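Zurngate packing room: the belt has a new rule

The long green belt at Zurngate came through last month's changeover with its rails scrubbed and its surface clear, and we would like it to stay that way until at least December. Regular readers will recall that it had become the most expensive shelf in the building. At its peak it held 4 tape guns, a stapler that fits no known staple, and a birthday cake.

The rule is short. Parts wait in the blue bin, and they go on the belt when the belt is ready for them. Coffee has no waiting place.

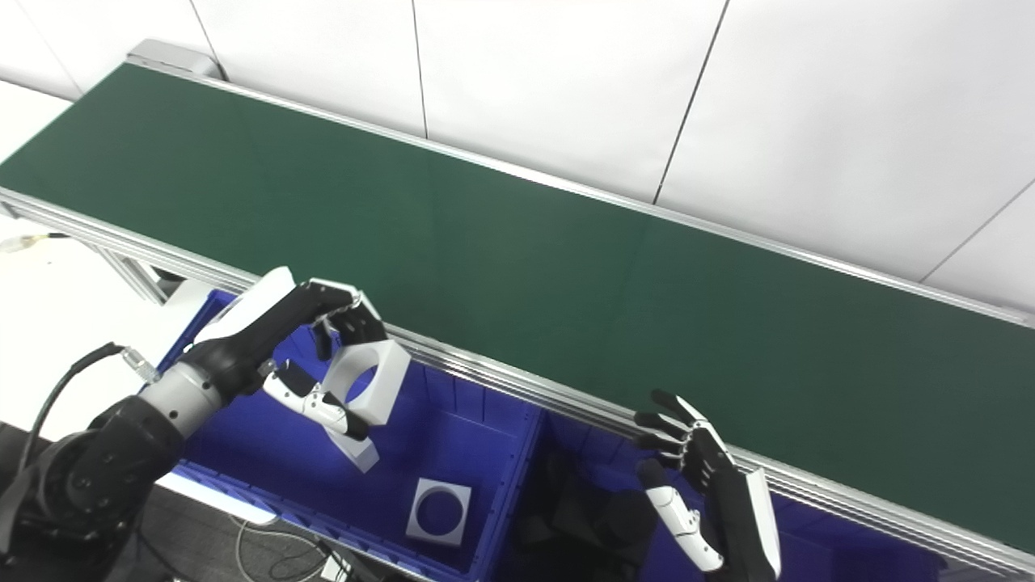

A white block with the round opening, at the blue bin beside the belt.

The blocks are the ones we pack for the Triteder order, which calls for 400 of them, boxed in lots of 30. Anyone with a calculator will notice that this does not come out even. Tkachenko has been told and is happy to take a short box at the end, provided the label says so. Please write the label before the box is taped. We have now opened 2 perfectly good boxes to find out what was in them, and both times it was blocks.

Spare labels are in the drawer under the Prarkex scale, behind the other spare labels, which are for a product we stopped packing and should be thrown out by whoever reads this first.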